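Re: [floor-chat] anyone else's kitchen going two-armed?

From: Xóchitl Sandoval
Date: 8/21/25

Kevin Londoño wrote:
> We've been told Jeltus wants one of the two-armed units on our prep
> counter by spring. I've got 26 people asking me what it means for
> their shifts and I have no idea what to tell them. You lot at Ospina
> have been living with the plans for a while. Does it take jobs? Does
> it do the fiddly stuff? And who ends up looking after it?
>
> Kevin

Hi Kevin, and hi everyone else lurking,

Right, sorry for the slow answer, I wanted to have a proper go at the simulator again before I opened my mouth. We've been on the planning side of this since April at Ospina, with the Istier people doing the software, and the real unit isn't in yet. So everything I say comes from the simulated counter plus a lot of meetings (a LOT of meetings) and you should take it that way.

The job they started with is the one we all hate, the pots and cups for the dessert bar. You know how it goes, one cup in each hand, fruit in this one, nothing in that one yet, next pair please. We do 600 of them on an ordinary day and 300 of those are before ten in the morning, which is when everybody's wrists start complaining. So they modelled our worktop, speckles and all, gave the thing a few cups and started working out how it should hold them. 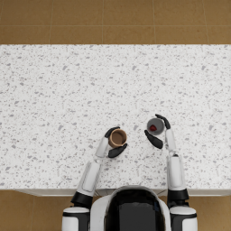
What surprised me was how much of the work is about grip. I'd imagined we would spend our time talking about speed and throughput, and we've had whole afternoons on where the fingers should sit on a cup. Paper cups are horrible for this! Squeeze a bit hard and you've got an oval. Our people know that without thinking, and getting it out of their heads and into a form the Istier lot could use was a proper job. Two of my morning crew ended up doing it for weeks, and they were paid for it as a separate role, which I had to fight for. Fight for it too, Kevin. If your folks are teaching the thing, that's skilled work and it should be on the payslip.

On jobs: no one has gone here. I can't promise you that holds. What we have in writing is that nobody's contracted hours drop in the first year and that the cup station gets shared out, so whoever was on it moves to plating or the hot side with training. Two people didn't want to move at all. One of them likes the cup station because she can chat and keep her own pace, and I don't think management had considered that anyone might like it. We're still arguing about her.

The other thing that changes is the waiting. At the moment if something goes wrong at the counter you fix it and carry on. With the new setup there'll be a stop, then a person walks over, checks, clears, restarts. Who's that person? Ours will be a rota, with a bit extra per shift, and they get to say no if they're already on the fryers. Get that settled before it's delivered because afterwards it'll just be whoever stands nearest – and that's always the newest starter, isn't it.

As for the fiddly stuff, there's a lot of talk about using one hand to hold and keeping the other one free. I went back and forth on whether that would be any use to us, as I'd want both hands busy at 600 a day, but when I watched how my own lot work, they do exactly that half the time. 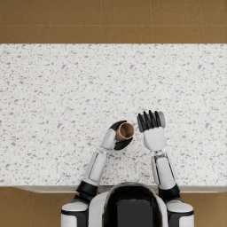
Brown cup in the left hand, right hand open, on the simulated counter.

I've asked whether we can see the same counter with the trays and the label printer and the general mess on it, as it'll never be as tidy as that at our place. Apparently that's coming. I'll believe it when I see it.

The form you want is number 2698 in the Keser folder, by the way, the one called task change agreement. It's dull but it has the bit about retraining hours in it and you can pretty much swap your site name in. Don't let them give you the short version, it leaves out the rota pay.

Tell your 26 to write down what they do with their hands for a week before anyone comes round with a tablet. Ours wished they had. And ring me if you want to moan, I'm off lates until the end of the month so evenings are fine.

Xóchitl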